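Speaker notes: hand-held gripper kits for washroom task recording
Allevwood session, second slot after lunch

Slide 1. Title
Wait for the door to close. State the scope: one product, the Ristetau kit from Medus, reviewed for cleaning work. We bought ours at list price. No discount, no loan unit.

Slide 2. What is in the case
Two hand-held grippers, marker cubes for the backs, cables, charger, calibration board. Case weight is on the handout. Mention that the foam insert has to be cut by the buyer.

Slide 3. Price
905 pounds per pair, excluding VAT. Spare fingers are extra. Fothergill quoted less for their pair, but with no cubes and no calibration board, so compare the totals and skip the headline figure.

Slide 4. How we tested
Three tasks: brush the bowl, wipe the tank, replace the roll. 75 takes per task per operator. Several makes of toilet, because lid shape and bowl height change the reach. Say clearly that the operators were trained for one morning only.

Slide 5. Grip
The fin-shaped fingers hold a straight handle well at the end and less well in the middle. Thin plastic is the weak case. Cloths are fine if picked up by a fold. Trigger bottles are poor: the gripper holds the bottle but cannot work the trigger, so a second hand is needed. Pause here, questions usually come.

Slide 6. Tracking
Cubes must stay in view of the head camera. The common loss is the wrist turning under the rim. Median gap was 23 frames. Medus says new firmware in August will shorten this. We have not tested it.

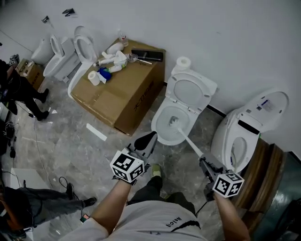 Glossy ceramic gave fewer false detections than we expected. Strong ceiling light on a white lid gave more. If asked, we did not change the exposure settings between takes.

Slide 7. Wear
Finger pads replaced once, at 4,000 closures. Cable strain relief is the part I would want improved. Both connectors face the forearm and catch on sleeves.

Slide 8. Recommendation
Buy for brush and roll work. Hold off for spray work until the trigger adaptor ships. Order spare pads with the first kit, as delivery on spares was slow.

Leave slide 8 up during questions. Price sheet is in the backup slides, after the calibration plots.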